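Blind items used to be a puzzle. A columnist gave you three clues and a nickname, and you had a fair chance of working out which actor had walked off which set. I have read them for years and I think most of them have stopped playing fair.

Take the one that went up in May about the star of the Hastoren films. It said he was "difficult" and "not who you think." It drew 2300 comments and 755 of them named different people. An item that fits that many actors is a horoscope.

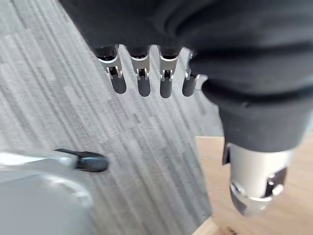 *Black sleeve, silver fingers.*

The Skuneck newsletter is worse. It charges subscribers for the reveal, and the reveal is often another hint. I paid for a season of it and got 35 items. Six were ever answered, and two of those answers were later changed without a note.
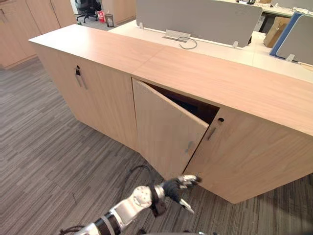

Helmut Reinholz wrote in to say that I was asking too much, that gossip is meant to be thrown away by lunchtime, and that he would sooner read a vague item than see a name printed with no proof behind it.

He has a point about names. I don't want a columnist guessing in public about someone's marriage or health. My answer is to leave those items out.

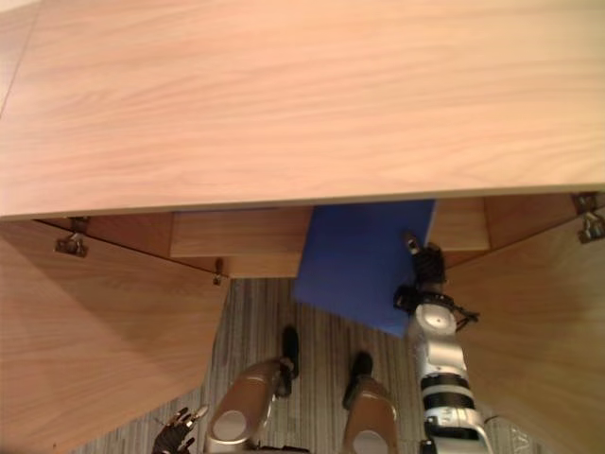
What remains would be smaller and better: feuds over billing, bad wigs, the singer who kept 600 people waiting at the Clallov premiere over a pair of shoes. Give me real clues, print the answer within a month, and say so when you got it wrong.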